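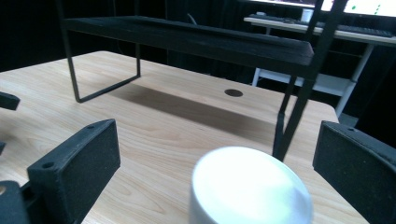

How to oil a timber tabletop

Last updated June 30, 2022

Raw or previously oiled timber needs a fresh coat once it stops beading water. Check for a film finish first. If a drop of metho turns the surface tacky, it's shellac and has to be stripped.

Clear the table and wipe it down with a damp cloth, then leave it overnight. Sand with 120 grit, then 180, always along the grain. Go lightly on the corners - they round over quickly. Vacuum, then wipe with a dry cotton rag.

Stir the oil, don't shake it. Pour a small puddle in the middle and work it outwards with a lint-free cloth. Leave it for 15 minutes and wipe off everything that hasn't soaked in. Any oil left sitting will go gummy and you'll be sanding again.

Put on three thin coats, a day apart. In a cold garage in July, allow two days. Do the underside as well, at least one coat, so the board doesn't cup.

Lay used rags flat outside to dry before binning them. Bunched-up oily rags can catch fire by themselves.

Keep hot pans off it for a fortnight, and stick felt pads under anything with metal feet.

Felicja Malinowski

737 shares
3 comments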